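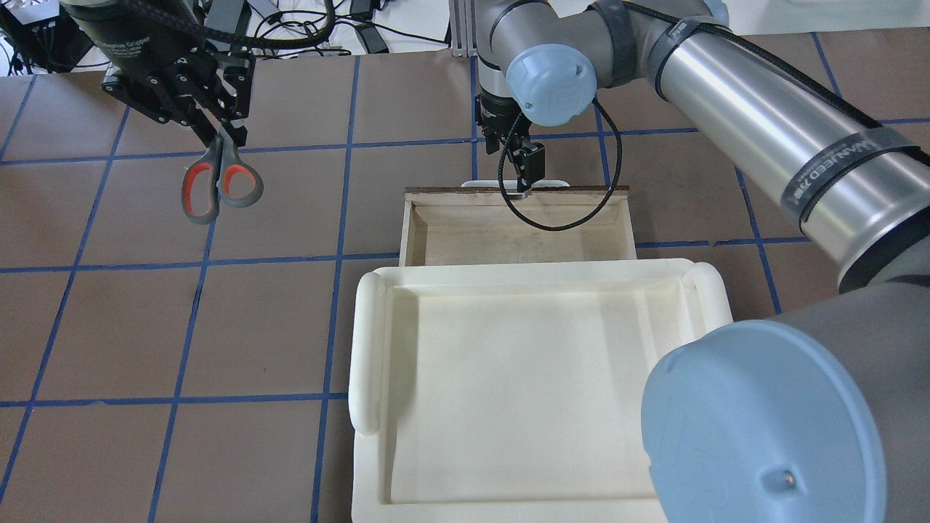 4. Working Rules for a Two-Arm Tabletop Cell

4.1 Why we wrote the rules down

Most of what makes a manipulation dataset usable is decided before an arm moves. We came to this view slowly. Our first release of Trerker held 3,014 episodes, and when we went back to audit them only 2,184 could be matched to a written start state. The motions in the remainder were often very good, and it hurt to set them aside! What they lacked was any record of where the object had been placed, which way it pointed, or who had cleared the table before the next attempt.

The rules in this section are the result. There are 13 of them, they fit on one sheet, and a new operator can read them in the time it takes the controllers to boot. We group them under three headings: the surface, the object, and the stop. The full sheet is in Appendix B, and we discuss only the rules that changed our practice the most.

4.2 The surface

Rule 1 says that the table is covered and marked before any object goes on it. We use paper and tape. Printed mats are prettier, but tape can be replaced in minutes, and operators are far more willing to repair a line than to reprint a mat. Rule 2 says that the lines are for people. No controller or policy in our stack reads a cell index from the tape, and a crooked line is therefore acceptable as long as every cell can be told apart from its neighbors.

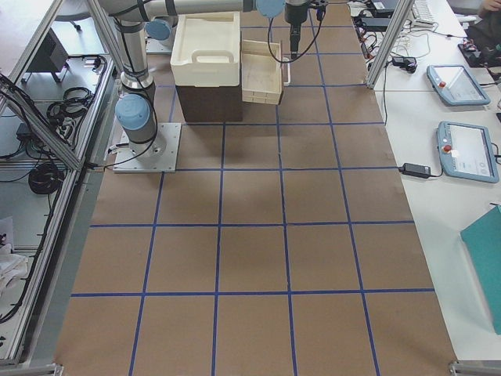
Rule 3 covers anything that stays on the table between episodes. Boxes, crates and trays are treated as part of the surface, and moving one starts a new session with a new log entry. We were surprised by how much this helped. Before Rule 3, a container could be nudged over an afternoon and each episode would still carry the same layout name. Jinero, our logging tool, now refuses to open a session until the layout field has been filled in by hand.

Rule 4 asks for a look from every camera, wrist cameras included, before the session opens. A layout that reads clearly from the side can be confusing from the wrist, where the gripper's own fingers cover part of the work area and throw shadows over more of it. 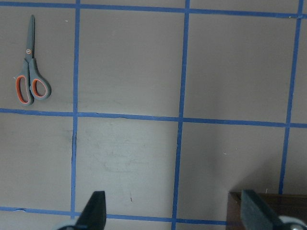

Shared Manipulation Laboratory, Flirkemitz Institute

Figure 3. Wrist view of a marked surface. The scissors lie closed within one cell, blades toward the top tape strip. The two gripper fingers rise from the lower edge and hide part of the bottom strip.

4.3 The object

Scissors are a wonderful test object. They are thin, they have two very different ends, and a change in heading is easy for a person to name. They are also the reason for Rule 6: a bladed tool is placed closed, and a person picks it up only when both arms have been paused. As Figure 3 shows, the heading can be logged in a few words ("closed, blades away from gripper"), and we found such phrases easier to check later than angles typed in a hurry.

Rule 7 is about grasps. We do not throw out an episode for an unexpected grasp, such as one on the blades with the handles hanging down. The operator tags it and goes on. In the audit, 39 episodes had been deleted at the cell for looking odd, and we would dearly like to have them back. Faizal Pasaribu proposed the wording we use now: "Tag what you saw, keep what you got."

Rule 8 defines the end state. An object meant for a tray counts as delivered when it rests inside the walls of the tray with the fingers clear of it. Heading at delivery is recorded but not scored.

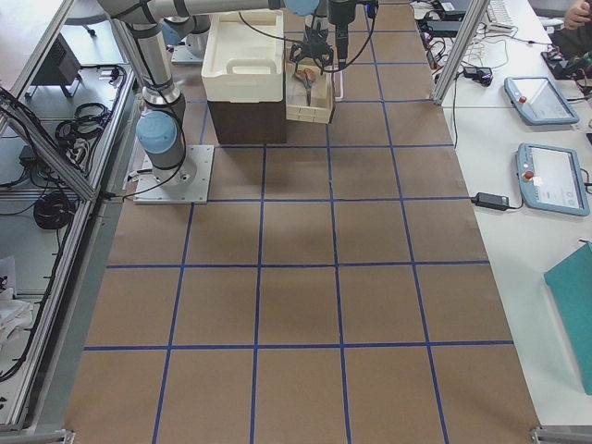

4.4 The stop

Rules 9 to 13 deal with people. Each arm has its own teach pendant, and both pendants stay on the side desk with the red button uncovered. The operator names the pendant for each arm aloud at the start of a session. It feels silly for a day or two, then it becomes habit. Cables on the desk are allowed; cables over a pendant are not.

Virág, our review script, checks the log against Rules 3, 6 and 8 at the end of each session. The stop rules are left to a second person, who signs the sheet. We tried automating that signature in September and went back to a pen within the week. Labs with one arm can drop Rule 10 and keep the rest as written.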